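Oster Preserve north loop: posted mileage vs. GPS

Trail Conditions and Access > Preserves and Natural Areas

mullier_fen
Posted 06/12/2019
Walked the north loop at Oster yesterday. The kiosk map gives 2 miles. My track came out at 2.39 with one-second logging, no side trips. The reroute past the fen adds distance, but I don't see how it adds that much. Has anyone measured it with a wheel?

Second item: the boardwalk has soft planks on the east side, starting near post 39. I stepped over them. The handrail there is solid.

sandridge
One-second logging under canopy will read long. Every bit of position scatter gets added to the total. Set it to five seconds or smooth the track before you trust the second decimal.

mullier_fen
I smoothed it. 2.31. Still long.

Chang-ho Ahn
The kiosk map predates the reroute. The old trail went straight across the low ground between the oak ridge and the Sovis Road lot. The new one follows the contour on the north side. I wheeled the reroute only, in May, and got 305 yards more than the section it replaced. That is 0.17 mile, so 2.17 total if the original figure was right. I have no measurement of the original.

sandridge
Then the original figure was probably rounded down. Most of the older preserve maps in this part of the state were rounded to the nearest quarter or half mile.

tamarack_k
I disagree that it matters. It's a flat loop in a natural area. Anyone who can walk two miles can walk 2.3. The planks are the actual problem and they've been reported twice.

mullier_fen
It matters for the group walks, which are scheduled by distance. Reported to whom?

tamarack_k
The number on the kiosk. Both times I got a recording.

Chang-ho Ahn
The kiosk number is out of date too. Use the form on the preserve page and give the post number. If you only write "east side" they will look at the other boardwalk, the one by the Seo tract.

On the wheel: mine reads true on pavement but short on loose sand. The hub had play in it during the May measurement. I will redo the reroute and then the full loop in both directions.

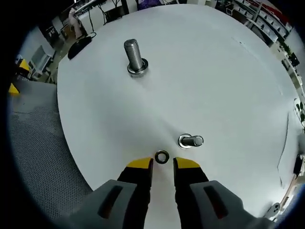
Small hardware, including a washer.

sandridge
How short on sand? If the error is a couple of percent it doesn't change anything.

Chang-ho Ahn
I laid out 205 feet with a tape on the ridge section and the wheel gave two feet less. So one percent, on that surface, on that day. The fen side is packed dirt and should be better.

sandridge
Fine. One percent doesn't get you from 2.17 to 2.31.

mullier_fen
No. I'll run a second unit next time and post both tracks. Any objection to starting from the Sovis Road lot? The west lot adds the connector, and that may be where some of the old confusion came from.

tamarack_k
The connector isn't part of the loop on any map I have. Start at Sovis Road. Bring insect repellent; the deer flies are out along the ditch.

sandridge
Is the fen overlook open? Last time there was a chain across it.

tamarack_k
Open. The chain is hanging on the post. Pitcher plants are visible from the platform, no need to leave the boards.

Chang-ho Ahn
Form submitted for the planks at post 39. I will post the wheel figures in this thread when I have both directions.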